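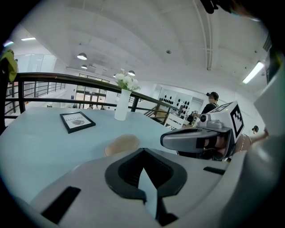 Table setup on the upper level, seen from the left-hand gripper.

Print this thread | E-mail this thread

Rules for hand-held gripper recording in shared spaces — draft 2, comments wanted

torholm_ops
I'm putting together a one-page practice sheet for our operators and I'd like other groups to pick holes in it. We record tabletop tasks with two hand-held grippers in a building that other people use. Current text:

1. Sign at every approach to the table before the first take.
2. Wipe the finger pads and check the jaw rubber every 20 takes.
3. Marker blocks get checked for play at the start of each session. If a block moves under thumb pressure, stop and refit.
4. No bracelets, watches or loose sleeves past the elbow.
5. Clear the table of anything not on the task card.
6. Anyone in view who hasn't signed a release means the take is flagged.

Number 6 is the one we argue over. Opinions?

kurne_mika
Rule 6 as written will flag everything you record near that entrance. There are three people way down by the glass doors in your picture and none of them is more than a few pixels tall. Ours says "recognizable person", and we leave it to the reviewer. Out of 1,470 takes last December we flagged 180 that way, and a second reviewer agreed on nearly all of them.

S. Furukawa
I'd keep it strict. "Recognizable" means a different thing to each reviewer, and the person in the headphones is a lot closer than the doors. Flag every take with an unsigned person in it, then let someone clear the flag. A flag costs you very little. Pulling a take back after it has been shared costs a lot.

kurne_mika
Costs very little if you have somebody to clear them. We have one reviewer, and she also does the calibration.

gantrydog
On rule 4. Does that apply to both operators or just whoever is holding? I see a bracelet on the second arm. It's thin and I doubt it would catch on anything, but either the rule is the rule or it should say "nothing that hangs."

torholm_ops
Both operators. I'll take the bracelet as a point against us. Leaning toward keeping the wording and doing a wrist check at sign-in.

Pierina Marras
We dropped the jewelry rule at Nellum and then brought it back. Catching on things was never the issue for us. A shiny band close to a marker gave the tracker trouble under some lights, and you have fluorescents overhead plus big windows. I would write the reason into the sheet. Operators follow it better.

Also, on rule 3, thumb pressure is too vague. Make a pencil line across the block and the shell and look for a break in the line. It takes a few seconds and you don't need to judge anything.

S. Furukawa
The pencil line works on white plastic. Seconded.

gantrydog
Rule 5 again. A vase of artificial flowers, a NATURE picture in a black frame and some kind of tan oval pad. Are all of those on one task card?

torholm_ops
Yes, the card is "tidy display items." The table has a fixed list for each card and the operator reads it out loud before the first take.

gantrydog
Fine, then put the reading out loud in the rule. "Clear the table of anything not on the card" doesn't say when or who checks.

oberg_line2
Coming at this from the fixed-cell side at Öberg. You're missing a rule about the drop zone. With a railing and stairs right behind the table I would want a minimum distance, written down. We use 700 mm from the table edge to any open drop. A tall vase is exactly the sort of thing that goes over when two people reach from different sides.

kurne_mika
700 mm is for a cell with a powered arm. These are held in the hand. I don't see that you can carry the number over.

oberg_line2
The vase doesn't know what knocked it. I'm not attached to the number, pick your own. But have one.

Pierina Marras
I'm with oberg on having a number and with mika on it being a different one. Measure how far your longest item reaches when it tips and start from there.

torholm_ops
OK. Changes for draft 3: the pencil line in rule 3, reason added to rule 4, read-out added to rule 5, new rule 7 on distance from stairs and railings. Rule 6 stays strict for now, with a named person to clear flags. Mika, I know you don't agree. If the backlog gets out of hand I'll reopen it.

kurne_mika
Noted. Please post the backlog figures either way.

Reader comments (3)

wristcam_al: We added "headphones off" for operators during takes so they can hear a stop call. Might be worth a line.

P_lindgate: Does the sign in rule 1 have to say how long the recordings are kept? Ours does and people do ask.

torholm_ops: It gives a contact address only. I'll look at adding the retention period.

Related threads
Wear limits for jaw rubber, when do you replace?
Release forms for visitors: one page or two
Marker blocks working loose after transport
Kurnemano task card template, revised
Sign wording for shared hallways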